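The Bread Roll Is Not Free

Virgil Husar

Every few months someone tells me I have to try a place where the bread comes "with the compliments of the kitchen." I have come to distrust the phrase. In July I ate at Brevositz, which had just reopened, and the waiter set down a roll each for the two of us as if he were handing over a family heirloom. Soup was 55 percent more than it had been before the remodel. I know who paid for my roll.

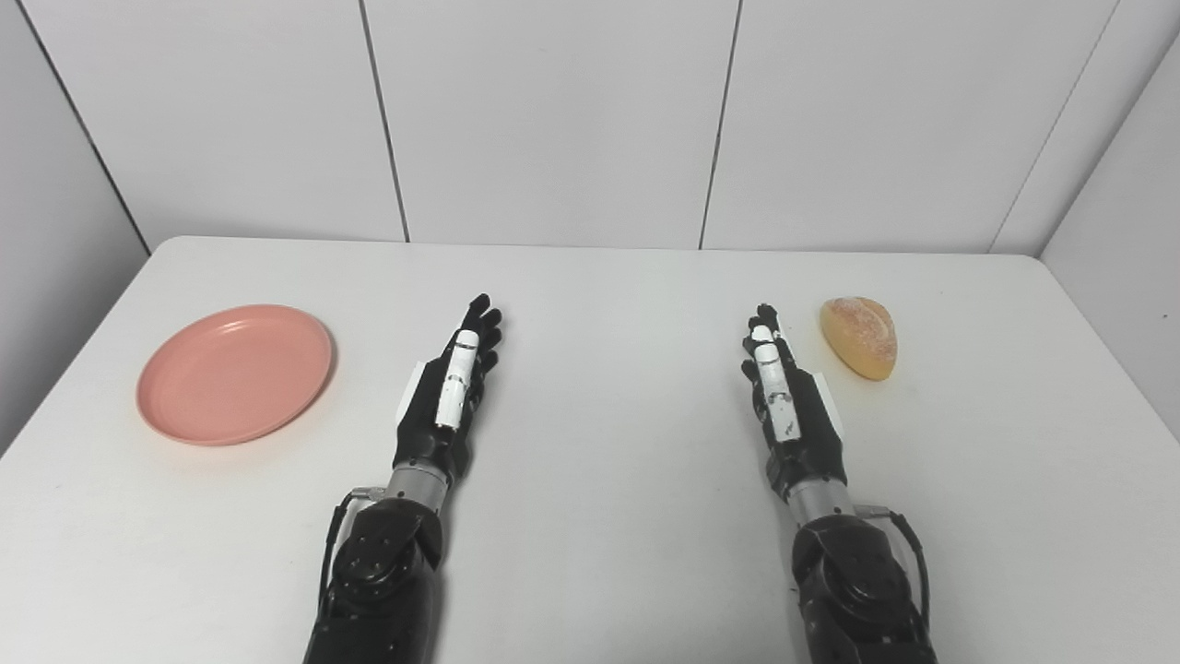
A small floured roll and a pink plate.

My friend Hanneke Schouten thinks I am being sour. Bread is hospitality, she says, and if the cost is tucked into the soup, so what? Everything is tucked into something. I grant her that. What bothers me is the gratitude we are expected to perform. You thank the waiter, you feel a little in debt, and then you order the second glass of wine you didn't want. I doubt this is an accident.

The other defense is that bread keeps hungry people calm while the cooks catch up. Maybe it does. It also fills them up, and I have watched plenty of half-eaten main courses go back through the swinging door while everyone at the table agreed the portions were generous.

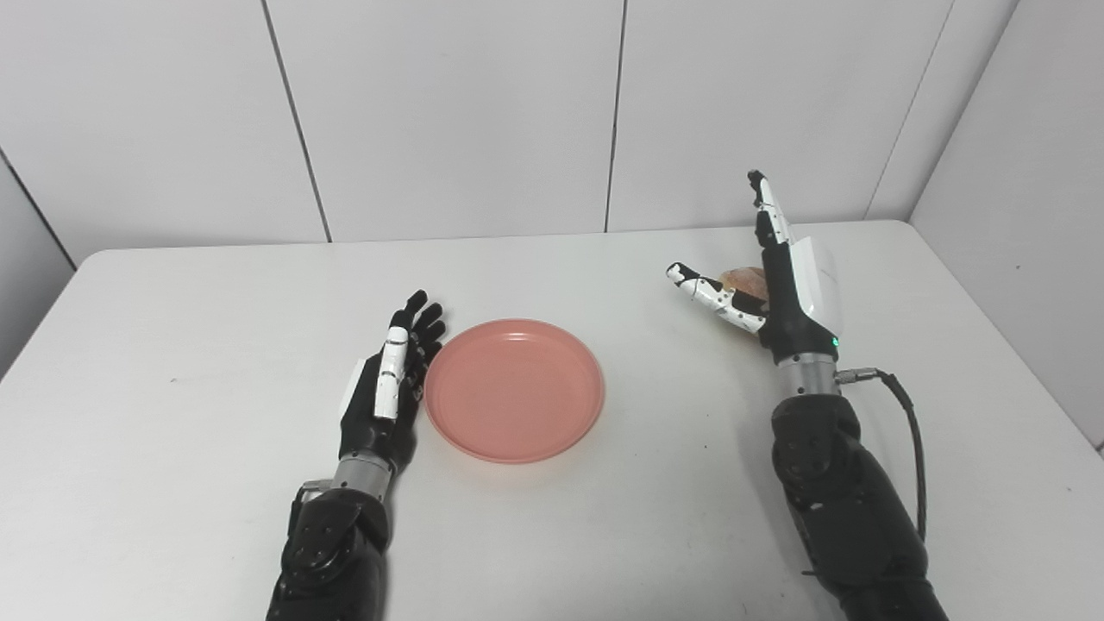

Then there are the places that now charge for it. Jomden lists "bread service" on its own line, with a paragraph on the flour, and people were furious when it started. I wasn't. I don't care for the paragraph — flour does not need a biography — but at least I could say no, and I did. Ese Briggs, who was with me, said yes and liked it a lot. We each got what we asked for.

I can already hear the reply that charging for bread is greedy. Compared with what? A price I can see seems less greedy to me than one spread over the soup and the fish. If the soup went back down when the bread came off the house, I would believe the whole business was honest. At Jomden it did not go down. I checked the old menu.

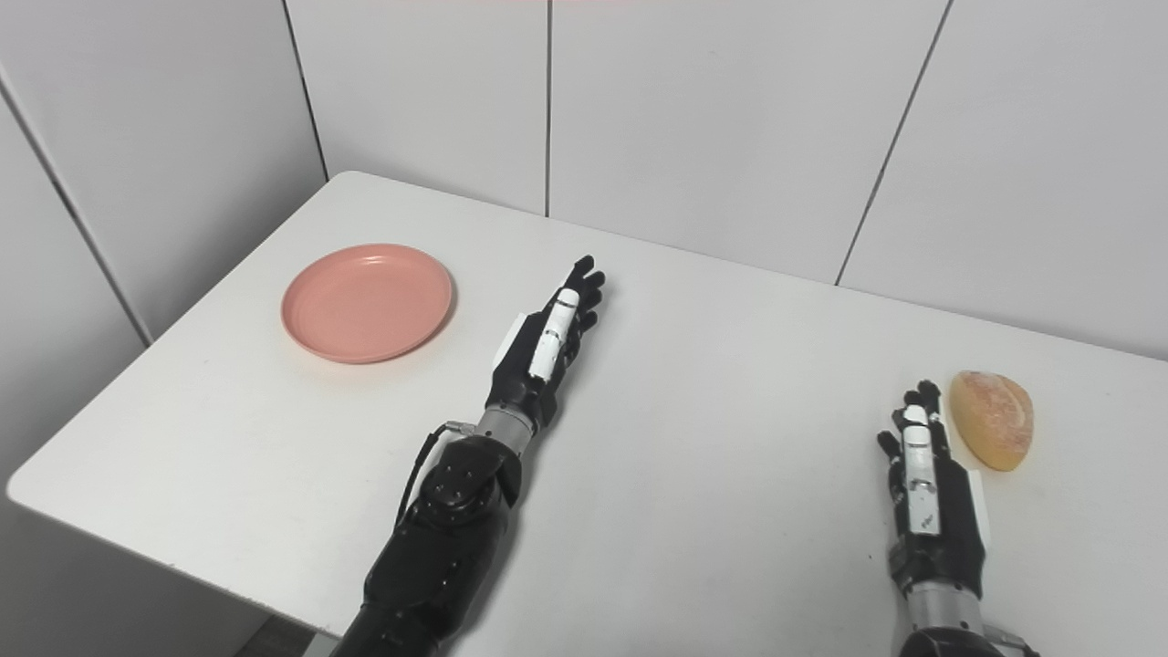 So I am not cheering for the bread charge either. Most of these changes are sold to us as principle and end up as a bigger bill. I would just like a menu that says what things cost, and a waiter who asks whether I want a roll before bringing one. If the answer is yes, I'll take butter with it.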